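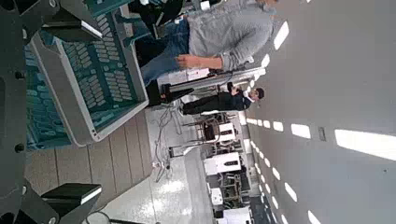

Llevo desde enero queriendo escribir sobre el club y siempre se me cruza otra cosa: los exámenes, un cable que no hace contacto, una entrega de última hora. Pero esta semana hemos llegado por fin a la parte que más ganas tenía de contar, que es coger cestas. Sí, cestas de plástico. Ya sé que dicho así no suena a gran hazaña, pero os juro que no he disfrutado tanto con ningún proyecto desde que empecé la carrera.

Para quien aterrice de nuevas: en el club Pundala somos un grupo de estudiantes con más entusiasmo que horas de sueño, y este curso preparamos la Copa Grusex. La prueba consiste en que un robot de dos brazos ordene una mesa con recipientes que no ha elegido el equipo. Te dan 20 minutos y 3 intentos, y a partir de ahí apáñatelas. El año pasado fuimos con un solo brazo y quedamos en mitad de la tabla, así que ahora venimos con ganas de revancha (¡y con el doble de motores que calibrar!).

Lo primero que aprendí es que una cesta es un objeto bastante traicionero. Tiene rejilla por todas partes, el borde se dobla un poco si lo aprietas y las ranuras vuelven loco al programa que calcula la profundidad. Nosotros empezamos agarrando por el borde porque parecía lo más sencillo. Luego probamos con el asa, y ahí cambió todo el planteamiento: hay que acertar con el ángulo, cerrar despacio y no tirar hasta que el otro brazo esté en su sitio. Mi parte es precisamente esa espera, unas pocas líneas de código que he reescrito tantas veces que ya me las sé de memoria.

También está el tema de las demostraciones. Guiamos los brazos a mano, guardamos el recorrido y volvemos a empezar. Entre todos hemos grabado unas 1,980 repeticiones, contando las malas, que también se guardan. A mí me tocó revisar un buen montón una tarde entera – con bocadillo y música – y acabé soñando con pinzas. 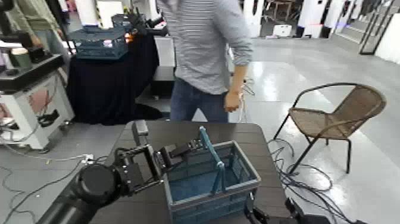
En la entrada anterior, Coelho me preguntaba en los comentarios si no sería más fácil olvidarse del asa y levantar siempre la cesta con los dos brazos, uno por cada lado, como haría cualquiera en su casa.

Pues buena pregunta, y la discutimos muchísimo. Con los dos lados la cesta va más nivelada, eso es verdad, pero necesitas sitio libre a izquierda y derecha, y en la Copa te pueden poner los recipientes pegados unos a otros. Nuestro plan es tener las dos maniobras listas y que el robot escoja. Lo de escoger todavía está verde, muy verde. De momento elegimos nosotros con una tecla. 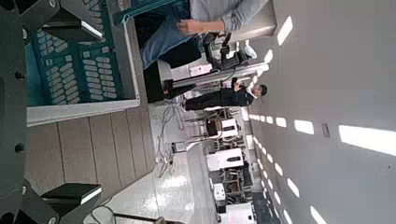 Lo siguiente en la lista es la muñeca. Las cámaras que llevamos ahí dan una imagen girada y durante un par de tardes el código interpretaba «arriba» como «a la derecha», con resultados bastante cómicos. Ya está corregido en el brazo izquierdo, falta repetirlo en el derecho y comprobar que los dos se ponen de acuerdo. Después toca bajar la velocidad de cierre y medir otra vez los tiempos.

Si estudiáis en Zellthorpe y os pica la curiosidad, pasaos cualquier tarde a partir de las cinco. No hace falta saber programar, yo entré sin haber tocado un motor en mi vida y el primer mes me dediqué a crimpar conectores y a preguntar. Traed portátil si tenéis, y paciencia con el wifi.

Intentaré subir la próxima entrada cuando tengamos el brazo derecho a punto. ¡Y si alguien sabe de un buen truco para que las pinzas no resbalen en plástico liso, que lo deje en los comentarios, por favor!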